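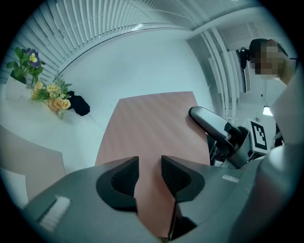

Pads open over the pink table, second gripper off to the right.

cosmin_h
Thread title says it all, pad life on the Stitov hand grippers. The Pumow sheet says to change the finger pads every 3,000 grips. I fitted a new pair to one of ours in April and kept a tally. At 1,854 it had started letting thin card slide down between the fingers. Supplier says I must be overtightening. I set it with their own key, to their own mark, so I don't see how.

Before I pay for another set, has anyone ever got to 3,000 on these? On real objects, I mean, not a foam block.

benchrat
Yes, easily. Wash them. Warm water, drop of washing-up liquid, soft toothbrush into the mesh, leave overnight. Most people who tell me their pads are worn have pads full of paper dust.

cosmin_h
Washed twice. Better for a morning, then back to where it was.

K. Hegyi
I'd want to know whether both fingers are closing at the same rate before blaming the rubber. If one arrives first it drags the object across to meet the other and you polish one pad. Take them off and look at the inner faces side by side under a lamp. Uneven shine means linkage, even shine means wear.

benchrat
Kornél says linkage in every thread.

K. Hegyi
And how often has it been the linkage?

cosmin_h
OK, did that last night. Left pad is shinier than the right but not by much, and I could talk myself into either answer. There was also play in the left finger at the root. I nipped up the pivot screw a quarter turn and the play went. I'm not calling it fixed on the strength of one evening, I've been caught like that before.

My check is a stiff box, held upright, lifted and put down where it was. Soft things hide everything. 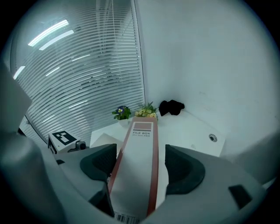
If it leans to the same side each time I put that down to the linkage, and if it slips straight down I blame the pads. Crude, but I trust it more than the sheet. Mine leaned left before the screw and I've only done 13 lifts since, so make of that what you like.

old_vakau
Thirteen is nothing. Come back at 1,000.

Also, has anyone seen how they got the 3,000? I asked Pumow and was told "typical use". I asked what typical use was and they sent me the sheet again. We had the same nonsense with Vakau and their springs.

benchrat
It's a consumable, they have to print some number. Change them when they slip.

old_vakau
Then print that.

K. Hegyi
Cosmin, put a dab of paint across the screw head and the casing. If it has backed off by next week you'll see the line broken, and then the pads were never your main trouble. Don't use thread lock yet, the Boros stuff in particular creeps into the pivot and you'll be drilling it out.

cosmin_h
Paint's on. Not convinced, but it costs me nothing. I've left the old pads in for now — if I change those as well I won't know which of the two did it.

benchrat
Still say wash them again.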